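Sorting and storing coloured blocks in metal bins

This page covers how to sort a mixed lot of long building blocks by colour and put them away in metal bins. It suits a playroom, a classroom or a workshop shelf. A full tub takes one person an evening; a small lot is done in 6 minutes.
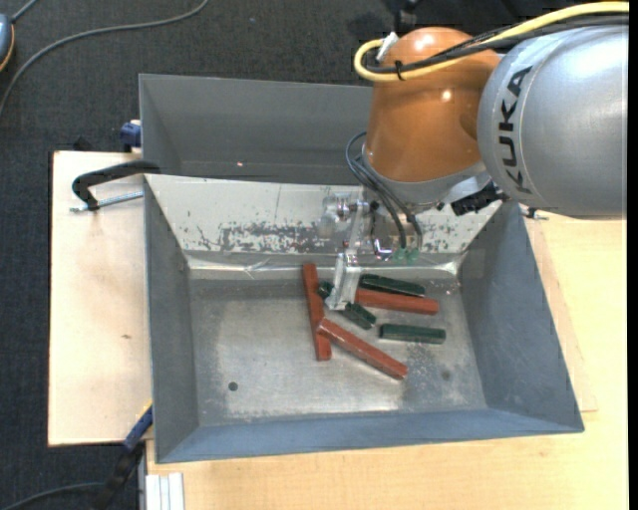 Start with two colours only. Red and dark green are easy to tell apart in good light, but a dark green block can pass for black or navy under a dim lamp, so work near a window or do it before 4 pm in winter.

What you need

One shallow bin for the unsorted blocks
One bin per colour
A damp cloth and a dry cloth
Masking tape and a marker for labels

Metal bins are heavier than plastic ones and noisier when you drop things in. They don't crack, though, and they wipe clean. I use the Mevik size for sorting and the deeper Skoltima for storage. The Skoltima holds 90 of my long blocks laid flat.

Steps

1. Tip a small group of blocks into the sorting bin. Keep it to a single layer. Long blocks cross over each other in a heap and the bottom ones get missed.

2. Spread them with your hand until you can see bare metal between most of them. Pull any crossed pair apart first.

3. Take out all of one colour before you touch the other. Picking one colour at a time is faster than deciding on every block as it comes up.

4. Wipe each block with the damp cloth, then the dry one. Check the ends for chips and put damaged pieces aside.

5. Lay the blocks in their storage bin side by side, all pointing the same way. Turn the next layer a quarter turn – the stack stays put when you carry it.

6. Label the short side of the bin with the colour and the count. My red bin says 49.

If you have more than two colours

Do the most common colour first, all the way through, then go back for the rest. My whole collection is 332 blocks and I do it over two nights.

Anoma Wickramasinghe wrote in to say she lines her bins with an offcut of felt to keep the noise down. It works well, but take the felt out when you wipe the bin and let it dry flat before it goes back.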